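Notes on Descaling Household Kettles and Coffee Machines

Posted 10 June 2024
Filed under: Household, Water

The municipal supply in Kallstead is hard. Residents who have moved here from softer districts generally notice it within the first month, when a white crust appears at the bottom of the kettle and the shower head begins to spray sideways. This post sets out the practice followed in our household, together with several corrections to the guidance published on this blog last September.

Readers should note that the earlier post recommended a single descaling schedule for all appliances. That recommendation is withdrawn. A kettle used ten times a day and a coffee machine used on weekends do not collect scale at the same rate, and it was an error to treat them alike.

Kettles

The kettle in daily use here is a plain stainless steel model with a concealed element. It is descaled on the first Saturday of the month. The kettle is filled halfway with cold water, and two level tablespoons of citric acid are added. The water is brought to a boil with the window open, the kettle is switched off at the wall, and it is left to stand for 40 minutes. It is then emptied and rinsed three times, and one full kettle of fresh water is boiled and poured away.

White vinegar will also do the work. It was the method used in this house for many years, and my mother, Henrike Kleinschmidt, continues to prefer it. The smell remains in the kitchen until evening, however, and on two occasions it was carried over into the tea. Vinegar is now reserved for the shower head, which is tied into a freezer bag overnight.

Loose flakes in the kettle are a matter of appearance. They may be strained out. They should not be scraped from the base with a knife, a practice which ended the working life of our previous kettle.

Coffee machines

The position with coffee machines is more complicated, and it is the subject on which most correspondence has been received. Two separate kinds of residue are involved. Scale comes from the water and settles in the boiler and the pipes. Oil comes from the coffee and settles on the group head, the basket and the screens. A descaler does very little for oil, and a coffee cleaner does very little for scale. Both are required.

For oil, we keep a tub of Urnex on the shelf above the sink and follow the directions printed on it. For scale, the manual of the machine is the authority and should be read before anything is poured into the tank. Our own machine, a secondhand Fovden bought from Hinrichs on the market square, has an aluminum boiler. The manual asks for a weaker solution and a shorter soak than those used for the kettle. I ignored this instruction once. The first three cups afterward tasted of coins.

The rinse deserves particular attention. Two full tanks of fresh water should be run through, including through the steam wand, which is commonly forgotten. My brother Bastian forgot it in his first week of ownership and served the result to guests.

Filter jugs

A filter jug has been in use since the winter. It has slowed the formation of scale in the kettle, and the monthly interval may in time be lengthened. The cartridges are an additional cost, and our household exceeds the stated life of each one by a wide margin — a failing which is acknowledged here for the record. A jug holding old filtered water should be emptied before the family leaves for a holiday.

Record keeping

A card is taped inside the cupboard door, with one column for each appliance and a space for the date. Before the card was introduced, every member of the household believed that another had done the kettle.

Other matters

The past month has included a number of activities unconnected with limescale. The back fence has been repainted, the rhubarb is finished, and there was a day out with my nephew.
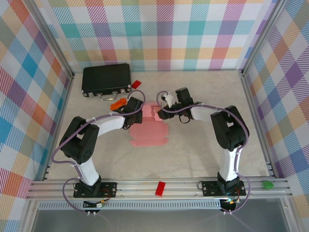
The two arms at their table, with the plaid walls.

Correspondence

Several readers have asked whether citric acid may be bought in larger quantities. It may. The 1,000 gram bag is sold in the baking section at Hinrichs and should be kept dry, in a jar with a tight lid and a clear label. Ours stood beside the sugar for one week only, which was sufficient.

A reader inquired about descaling tablets. They have been tried and found satisfactory in the kettle, although each one is wrapped separately and the wrappers are difficult to open with wet hands. I have no experience of them in a coffee machine and can offer no advice.

The next post will address the washing machine, including the detergent drawer and the rubber seal. Questions on either may be left in the comments before the end of the month.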